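Notebook, garment handling bench, Gutstead workshop
Entry of Dec 29, 2022

Subject: denim shorts with belt, second item of the Dotaneck clothing set.

The Dotaneck list gives the shorts as a single item and does not state whether the belt is to be counted with them. For this entry they were treated as one piece and logged under number 187. The Aubert storage sheet asks for the same treatment, although its wording dates from May and covers trousers only.

Starting layout for belted shorts, as now adopted:

Lay the shorts flat on the white table with the waistband toward the operator and the legs toward the wall. Smooth the upper thighs before the leg openings. The belt remains in its loops. The buckle and the free ends of the strap are to lie on the denim near the center of the waist and should not hang over the front of the table. Personal items may be kept at the back of the table, provided they are clear of the hems.
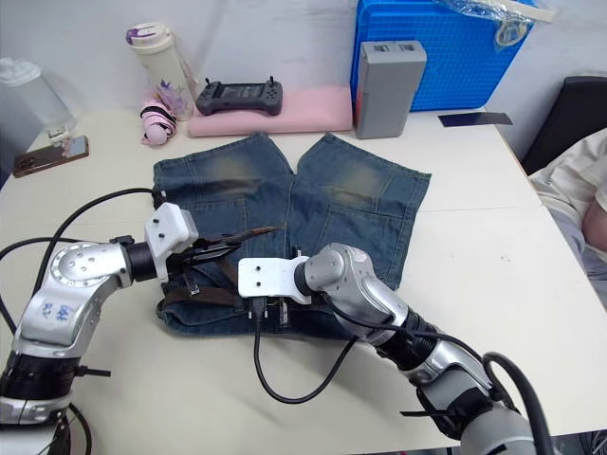 Udura asked whether the belt might be removed and rolled separately, noting that a buckle left at the waist makes a thick spot in the finished fold and causes the stack to lean.

The point is accepted for stacks. For single pieces the belt stays in place, as rethreading takes longer than the fold itself. A stack of belted items should be laid with the waistbands at alternate ends.

The whiskered patches on the upper thighs are wear in the fabric and are not to be recorded as creases. The condition column should read "faded, worn at thighs."

Open items:
Ask Aubert for a revised sheet that names shorts.
Decide whether the shelf limit of 500 mm applies to belted stacks.
Copy the layout above into the bench binder, section 2.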